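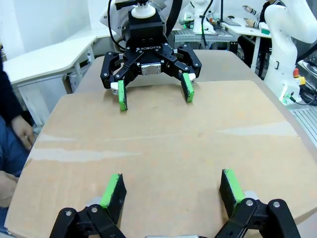
Cardboard over the table, with the grippers out.

2020-12-19

I have been keeping flat cardboard for most of the year, and this week I finally sorted the pile. It had reached the light switch in the hallway. I ended up with 14 sheets worth keeping and took the rest to the recycling center in Clitgate, where the line was long and the bin was nearly full anyway.

What I keep is the big stuff. Appliance boxes are the best, then bicycle boxes, then the ones flat furniture comes in. I cut along the glued seam, open the box out and trim off the short flaps. Tape comes off while the cardboard is dry and the room is warm. If it won't peel I cut that strip away and move on.

Most of it goes on the garden. We have a narrow bed along the fence, 40 feet end to end, and it has been mostly bindweed for as long as we've lived here. Last January I covered the far half with cardboard, two layers with the joints overlapped, soaked it with the hose and put wood chips on top. By summer the bindweed was coming up at the edges and along one joint I had skimped on, but the middle stayed clear. I planted squash through holes in it. The squash did fine.

This winter I want to do the other half. I need more chips than I thought, and the tree service in Garkow only delivers full loads, so I may split one with the people across the road.

A few sheets stay indoors. One lives behind the sofa and comes out for painting, gluing or potting up seedlings. It gets replaced when it goes soft. I used to buy plastic drop cloths and they slid all over the floor.

I don't use anything with a glossy printed surface on the beds. Plain brown only. I also skip boxes that held cleaning products, mainly on account of the smell.

The rest of the weekend is for gutters. I'll measure the bed again before I order the chips, as my last figure was written on a sheet I seem to have recycled.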